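2024-11-26

Where the Second Draft Stands

I finished the second draft of the novel this month. It came in at 301 pages, which is one page over what I told myself I would allow. I left the extra page alone.

The working title is still The Landby Ferry. Landby is a made-up town on a made-up island, and the ferry runs there twice a day except in bad weather. Most of the book takes place during bad weather. The first draft had 50 chapters and the second has 48. I cut the chapter where the brothers go fishing and folded the two funeral chapters into one. The fishing chapter was one of the first things I wrote, and I had kept it long after it stopped doing any work. I saved it in a separate file in case I want the dialogue later.

My routine has not changed. I write from six until breakfast, at the kitchen table, and I stop even if I am in the middle of a paragraph. In the evening I read over the morning's pages and mark them in pencil, but I don't rewrite anything at night. The few times I did, I had to undo it the next day. 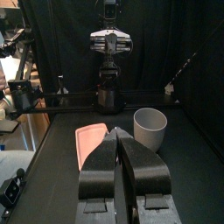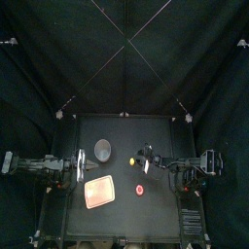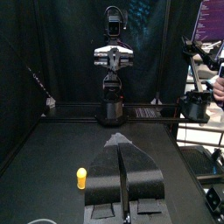
Ingegerd Aasen read the whole draft in a week and thinks the harbor master gives himself away too early. By the second storm, she said, she knew he had the letters, and she spent the next four chapters waiting for everybody else to catch up. She would move the scene in the ticket office to after the funeral, and she would take out his remark about the stamps.

I agree about the stamps. I am less sure about the ticket office, because the daughter needs to know about the key before she goes to the church, and that is where she learns it. I may split the scene and give the first half to the clerk. That means the clerk needs a name, and so far she doesn't have one. I tried Sterkness as a last name and it looked odd on the page next to Landby.

The third draft starts after Thanksgiving. Until then I am reading other people's books and staying out of mine. I have a long family saga from the library that I am halfway through, and a short book on lighthouses that I need for chapter nine anyway.

If you asked about the short story collection, it is still in the drawer. I will get to it when the ferry book is done.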